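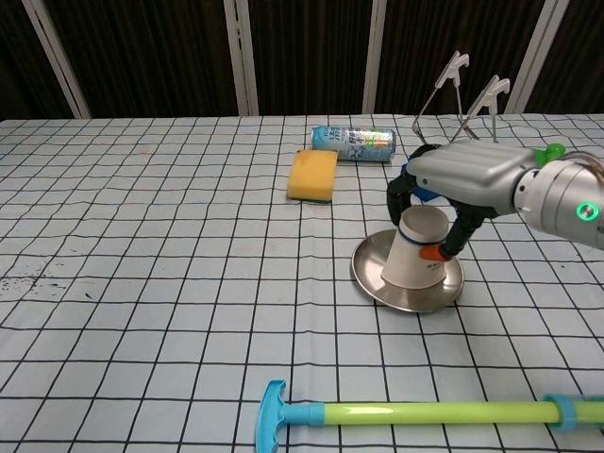

Distach n'aurait donc rien compris au café, à en croire un habitué du comptoir de la gare, qui réclame depuis mars que l'on cesse de lui demander s'il le veut « court, mais pas trop ». La maison Truritz l'a entendu. Elle a mis 80 jours à lui répondre, délai qu'elle juge raisonnable pour une boisson chaude.

Truritz, le 10 novembre 2022. Le torréfacteur annonce l'ouverture de son troisième comptoir, place Lerlow, à Distach. La carte y tient sur une ligne : court, long, au lait. Les sirops restent chez le concurrent, où ils sont très bien.

Le nouveau local occupe l'ancienne mercerie Shiferaw, dont l'enseigne a été conservée. Truritz prévient aimablement que l'on n'y vend plus de boutons. Il dispose de 30 places assises, dont 3 près de la fenêtre, que la direction s'attend à voir disputées.

Les grains sont torréfiés dans l'atelier de la rue basse, à deux pas, par lots de petite taille. Les clients qui viennent avec leur propre tasse paient leur café moins cher, à condition qu'elle passe sous le bec de la machine. Les bols à soupe ont été essayés.

Ouverture tous les matins à sept heures. Presque 1000 cafés seront offerts la première semaine, dans la limite des stocks et de la patience du personnel.

Contact presse : service communication de Truritz, au comptoir, de préférence après le coup de feu.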